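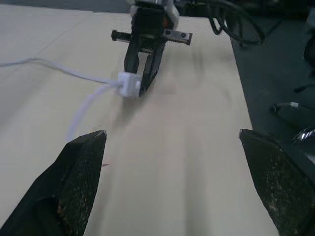

Gripper pads, wide open, dust and all. The white block at the other arm's fingers is the day's work.

**1/** Sunday, 15 October 2023. Pad day on the two-arm cell. I have a brush, a roll of tape, a cup of coffee and a maintenance sheet that says "inspect pads" with no further thoughts on the matter.

**2/** Those tan specks are living in the crosshatch. The texture is there to hold on to things and it does not care which things. Tabletop fuzz, cardboard crumbs, whatever I had for lunch in July.

**3/** Dusty pads don't fail in a way you'd notice. The fingers close, the arm lifts, the log says everything went great. Then a plug rotates a few degrees on its way over and the second arm reaches for a face that has moved. The log still says everything went great.

**4/** My routine, for the person who asked:

- power off at the cell, not just the pause button
- dry nylon brush, along the grooves and then across
- tape pressed on, peeled off, new piece, again
- lint-free cloth, barely damp, last

No solvent. I used solvent once. The pads went shiny and I went quiet.

**5/** Alina Hodoroagă, who inherited this cell before I inherited it from her, left a note inside the cabinet door: "DO NOT BLOW ON THEM." Underlined twice. I have respected it ever since, except for the times I've blown on them.

**6/** On to the job itself. Small white plug block, thin white cable. The block is easy. It's square-ish, it's rigid, it wants to be held. The cable has its own plans.

**7/** Cell rule number one is that the cable trails away from the arm that's about to grab. If it drifts between open fingers you get a very confident grasp on a piece of wire. Arancibia (our name for the planner, long story, bad karaoke) considers this a success.

**8/** So I changed the approach. The receiving arm now stays wide open and low until the block stops swinging. I had the wait at 19 tenths of a second. Bumped it to 21. You may hold your applause.

**9/** Someone will ask why not 32 tenths. I tried 32. It works beautifully and you can feel yourself aging.

**10/** While I was down there: checked the finger screws and the cable loops on the wrist. Loops should droop. A tight loop at home position is a broken wire at full reach, and full reach is always where the work is.

**11/** Jaw zero next. Close gently on nothing, read the number, write it on the sheet next to last month's number. If they don't match, you clean again before you touch the offset. I have fixed dirt in software before. Then somebody cleaned the pads and I had to fix the fix.

**12/** Replies are asking about the table. Yes, it's pale. Yes, the plug is white. Yes, a white plug with a white cable on a pale table is a strange thing to ask of a vision system. I raised this at Bidmont and was told the table was already paid for.

**13/** Spare pads are on order from Lovo. The old set goes in the jar with the other old sets. I label the jar by month so that I can look at it and learn nothing.

**14/** Next week, the wrist on the other arm, which has started to click when it turns left. Only left. If you've had that one, my replies are open and I own a torque wrench.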